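**Keeping spare electrical bits dry in an unheated shed**

Posted in Sheds, Garages and Outbuildings, Wed 5 June

**Virgilio Pascual**

We moved to Pinier last September and I lost the box room in the process, so everything that used to live on shelves indoors now has to go in the shed. It is a timber shed with a felt roof, one small window on the north side and no heating. There is a single socket on an extension from the house, which I would like to use as little as possible.

Most of what I keep is garden stuff and that can look after itself. The worry is the spares. I mend radios, lamps and the odd bit of kitchen equipment for people in the village, and I have built up a fair stock of boards, leads, switches and connectors. At the moment they are in yellow plastic trays with no lids. 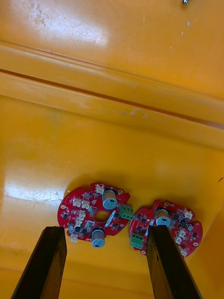
Two of the round red boards, in a yellow tray.

Over the winter I found a white bloom on some brass terminals and a cardboard box of fuses had gone soft at the bottom. The roof doesn't leak. I have been up and checked, and the felt is sound. The floor is boards on bearers with a gap underneath.

What I want to know:

- Is it worth insulating the walls, or is that money wasted without heat?
- Should the trays have lids? I have read that lids keep damp in as well as out.
- Does anyone use those tubs of moisture crystals, and do they do anything in a shed this size?

I'd rather not buy a new shed. The budget is small.

**Shabani Kioko**

I had the same trouble in my last garage, so I'll go through your points and then add one you didn't ask about.

Insulation first. With no heat it won't make the shed warm, but it does slow down the swings between day and night, and it is the swings that cause the damage. Metal gets cold overnight, mild damp air comes in the next morning, and water settles on anything that is still cold. You will see it on a spade before you see it anywhere else. If money is tight, do the roof and leave the walls. Fix boards under the rafters, leave a gap of 2 inches between the insulation and the roof deck, and make sure air can get in at one end of that gap and out at the other.

Lids next. For tools I leave them off. For contacts, switches and anything with bare copper, I want a proper seal, meaning a box with a rubber gasket and clips. A loose lid is the worst of both. The important part is to close the box on a dry day, or fill it indoors and carry it out. If you pack it in the shed in November you have sealed November in with it. 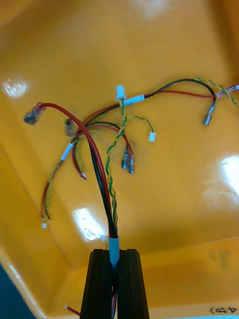 Cable keeps better than people think as long as the ends are looked after. The insulation doesn't mind a cold shed, but damp creeps in along the strands from a cut end and after a couple of winters you strip it back and find black copper. I put a bit of sleeving on the ends, or tape if I have run out, and coil everything loosely. Mice are a bigger danger to it than the weather. If you have had mice in there, hang the coils up.

The crystal tubs will not keep up with a whole shed. You would be emptying them every week and drying out the village. Inside a sealed box it's different, and a small bag of silica gel does a good job for months. Get the kind that changes colour and can be dried in a low oven. Check the packet for the oven temperature, as they vary.

The thing you didn't ask about is measuring. Buy a cheap humidity meter and leave one in the shed and one in a closed box. Mine read 53 per cent in the box in January when the shed itself was dripping, and after that I stopped worrying. Without a meter you are guessing.

Keep boxes off the floor and a hand's width away from the wall. Throw out the cardboard. It soaks up water and then holds it against whatever is inside.

**petra_lower_field**

get a dehumidifier. we have a Polell one in ours and its fine. leave it on a timer

**Virgilio Pascual**

Thanks both. Petra, is yours the sort that still works when it's near freezing? I looked at one in the shop and the leaflet said not below a certain temperature. I would also have to leave the extension lead plugged in all winter, which I don't like.

**petra_lower_field**

no idea what it says on the leaflet, its been in there 6 winters. ours has its own supply though

**Ron of Long Acre**

I agree with most of what Shabani wrote, apart from the silica gel. I gave up on it. You have to remember to dry it, and I never did. My own approach is to split things up by how much I would mind losing them.

Anything cheap stays in open trays on the shelf. Plastic trays are good for this, they wipe clean and don't rot, and if a plug top goes green I haven't lost much.
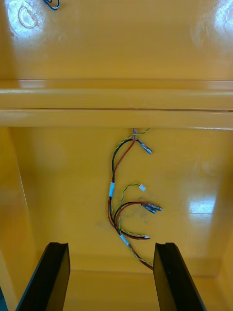
Anything I couldn't replace comes indoors. In my case that is one clip-top box under the spare bed and it took an afternoon to sort out. I had put it off for more than 7 years on the grounds that there wasn't room. Most of what I thought was precious went to the tip.

On the shed itself, look at the window before you spend anything on insulation. Ours was letting in rain at the bottom corner whenever the wind was from the north — only a dribble, but it ran down behind the cladding and we never saw it from inside. Run a bead of sealant round it and see what next winter brings.

Also, don't keep a wet mower in there with the spares. Mine lives under a cover outside now.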